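Strachan Opens Shared Apartments for Visiting Workers at Mernorlow

Each unit comes with furniture, bedding and a stocked bathroom kit

MERNORLOW — Strachan, which manages furnished housing for people on short work contracts, has opened a building of shared apartments at Mernorlow. The first residents moved in during January. The building has room for over 200 people, and leases run for either 3 or 6 months.

The apartments are meant for nurses, trainees, lab staff and others who come to the area for one job and leave when it is done. Many of them arrive with one or two suitcases and start work the next morning. Strachan says the rooms are set up so that a new resident can sleep, wash and make breakfast on the first day without going to a store.

Each resident has a private bedroom with a bed, a desk, a closet and a lamp. Kitchens and bathrooms are shared by the people in the same apartment. Sheets and towels are included in the rent, along with heat, water and internet service. Residents buy their own food.

"People told us the big things were easy to find and the small things were not," said Ismael Macedo, director of housing at Strachan. "They had a bed but no cup to drink from. They had a sink but no place to put their toothbrush. We started with that list." 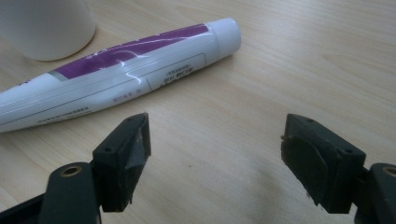
Shared bathrooms were the most common source of complaints in Strachan's older buildings. Residents said they did not like leaving their things around a sink used by other people, and that counters filled up fast. At Mernorlow, every bedroom has its own small table for toiletries, separate from the desk. It has a light wood top with a smooth finish, and there is space on it to lay a tube of toothpaste flat next to a white container. Residents keep their daily items there and carry what they need to the bathroom.

The furniture was supplied by Droson. Strachan asked for plain pieces that could be wiped clean between leases and moved by two people. Droson delivered 1,064 pieces for the building, including beds, desks, chairs and the toiletry tables. Damaged pieces can be swapped for spares held in the basement.

Volen is handling housekeeping. Its staff clean the shared kitchens and bathrooms every week and change the sheets in the bedrooms every other week. They do not move or throw away personal items. If a table or desk is full, it is left alone, and the resident can ask for it to be cleaned at another time. Unopened toiletries left at the end of a lease go to a shelf by the laundry room, where other residents may take them. Opened items are thrown out.

"We wanted the rules about belongings to be clear from the start," said Maya Khasawneh, who manages the building. "What is in your bedroom is yours, and we clean around it — what is in the shared rooms should be put away after use."

House rules are given to residents in writing when they sign. The front desk is open from 7 a.m. to 10 p.m. Residents arriving later can pick up their keys from a lockbox if they tell the desk ahead of time.

Applications are handled at the Strachan leasing office on the ground floor. Applicants need photo identification and a letter from their employer or school showing the dates of their contract. Pets are not allowed. Parking is available for a monthly fee, and bicycle storage is free.

Media contact: Ismael Macedo, Strachan housing office, Mernorlow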